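The Slow Road Is Also a Road

When I moved to this country, my colleagues advised me to take always the highway. It saves time, they said. For 3 years I obeyed. Then in October I began to leave the highway early and drive the last part by the small road, and now I want to defend this habit.

My friend Rosalinda Saludo made the calculation for me. The small road costs five minutes more each evening. She thinks it is foolish. I think five minutes is a fair price for a road which asks something from me.

A straight highway with its guardrail, and a road with chevron signs at the bend.
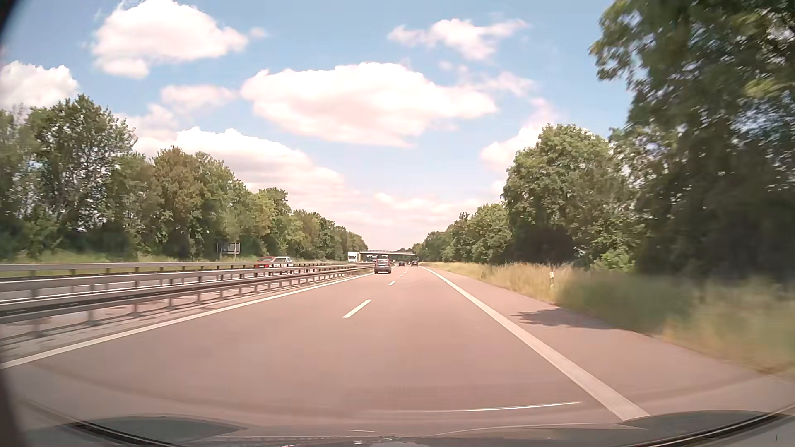
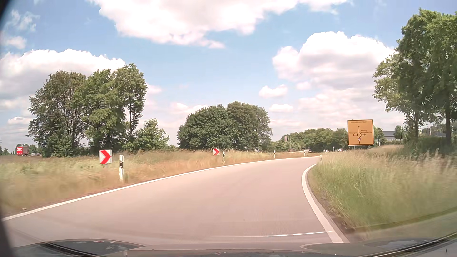

On the highway my hands hold the wheel, but my head is still in the office. I arrive home and I can't remember the drive. In a curve I must look, slow down and look again. The problems of the day have to wait until the road is straight.

I do not say that highways are bad. For a long trip I take one gladly, and last year I drove 449 kilometers on one without complaint. But for going home after work, I would like more people to try the other way, at least on Fridays.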